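Indalen G2 Parallel Gripper

Two-finger electric gripper for light, fragile and irregular parts

Part no. IND-G2-36
Status: in production
Replaces: G1 (spares remain available)

Overview

The G2 is a two-finger parallel gripper with an electric drive, closed-loop force control and a wrist camera mount built into the palm housing. It is meant for bench-scale arms handling produce, glassware, small castings and other parts that vary in size from one pick to the next. It needs no air supply.

The gripper ships with a pair of faceted fingers in matte black. The tips are square, with a slight bevel on the edge. Flat tips give a predictable contact patch on flat-sided parts and an acceptable one on rounded parts, provided the force limit is set correctly. See Setup notes before using the G2 on anything that cracks.

Main specifications

Fingers: 2, parallel motion, mechanically synchronized
Drive: brushless motor, lead screw, self-locking
Force control: motor current plus strain gauge in each finger base
Minimum force setting: level 1 of 12
Supply: 36 V DC
Signal: RS-485, two digital inputs, two digital outputs
Camera mount: fixed angle, palm side, looking out between the fingers
Finger attachment: two screws per finger, dowel located
Cable: 8-pin round connector, side exit
Warranty: 26 months from shipment, wear parts excluded

Full drawings, including the bolt circle and the keep-out volume for the cable, are in the data sheet. The values there take priority over this page.

What is in the box

G2 gripper body with wrist flange
One pair of standard fingers, fitted
Camera bracket and four screws
Hex keys
Cable, straight
Calibration block
Printed quick start sheet

The camera is not included. The bracket accepts the Brekura C-series board camera without an adapter. Other board cameras can be fitted with the slotted plate (IND-CP-10), ordered separately.

Force control

Force is set as a level from 1 to 12. The controller closes the fingers at approach speed, drops to contact speed when the strain gauges register load, and holds at the chosen level. The screw is self-locking, so the grip is kept if power is lost. Opening after a power loss requires either restored supply or the manual release on the side of the body.

Levels are not linear. The first four are closely spaced and intended for thin-walled parts. Levels 5 to 9 cover most general handling. The top three are for dense parts with a machined surface and should not be used with silicone pads, which creep under sustained load.

A separate setting limits finger travel after first contact. For rigid, brittle parts this limit matters more than the force level. The default is loose. Tighten it before the first pick and widen it only if the gripper reports contact without a secure hold.

Setup notes for rounded and brittle parts

1. Mount the gripper and run the calibration block routine. Repeat it after any finger change.

2. Set the opening wider than the largest part. With parts that sit close together, check that the outer finger has room to come down without touching the neighbor. If it does not, approach on the other axis by turning the wrist a quarter turn.

3. Set the approach height so that the tips pass the widest part of the object before closing. Closing above the widest point pushes the part down and out. This is the most common setup error we see in support requests.

4. Start at force level 1 with the travel limit at its tightest setting.

5. Lift slowly and hold for the length of the hold check. If the strain reading falls during the check, raise the force by one level and start over.

6. Place with a soft release. The soft release opens the fingers a short distance, pauses, then opens fully. It keeps rounded parts from rolling with the finger that leaves last.

For tray loading, teach the tray as a grid with three corner points. The controller fills in the remaining positions. Trays made of thin molded plastic flex and should be retaught when the stack or the supplier changes. A tray with raised posts between the cups needs a vertical entry; angled entries will catch a finger on a post. Check finger clearance against the posts and against any part already in the next cup.

Orientation is handled by the vision package (IND-V), sold separately. Without it the gripper has no information about which way a part is lying, and the program must assume a fixed presentation.

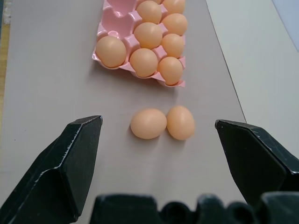 Wrist camera view, standard fingers open on two loose eggs. The tray holds eight more.

Camera placement

The palm-side camera looks straight out between the fingers, so both tips stay in view during approach. The near part of the palm also appears at the bottom of the image and will be out of focus at working distance. Mask this area in the vision package. An unmasked palm edge can be picked up as a part outline, in particular on dark backgrounds.

Use diffuse overhead light where possible. Glossy parts under a point source produce highlights that shift as the wrist moves, and the edge finder will follow them.

Finger wear

The black finish on the standard fingers is cosmetic. It rubs away along the ridges and the inner bevel first and shows as white scuffing. This has no effect on grip force or calibration. Replace fingers when a tip edge is chipped or when the calibration routine reports an offset outside its limits.

Accessories

IND-F2: standard fingers, pair
IND-F2S: fingers with silicone pads, pair
IND-F2L: long fingers, pair – reduces the maximum usable force level to 8
IND-CP-10: slotted camera plate
IND-V: vision package, single-arm license
IND-CB: cable with right-angle exit

User comment

"We run two on tray work and one on vials. The travel limit took us an afternoon to get right, mostly our own fault for leaving it at default. I would like a lower profile on the cable exit." – Kelechi Edet, Nwankwo Automation

The right-angle cable was added to the accessory list in November in response to this and similar requests.

Ordering and support

The G2 is sold direct and through Donov. Lead time for the standard configuration is 10 working days. Long fingers are made to order; ask for a date before committing a schedule to them.

Sales: Rania Nasrallah
Applications and sample testing: Tassanee Chuensuk

Sample parts can be sent in for a grip test before purchase. Include enough pieces to cover the normal size range, plus the tray or fixture they will be placed in. Brittle parts are not returned.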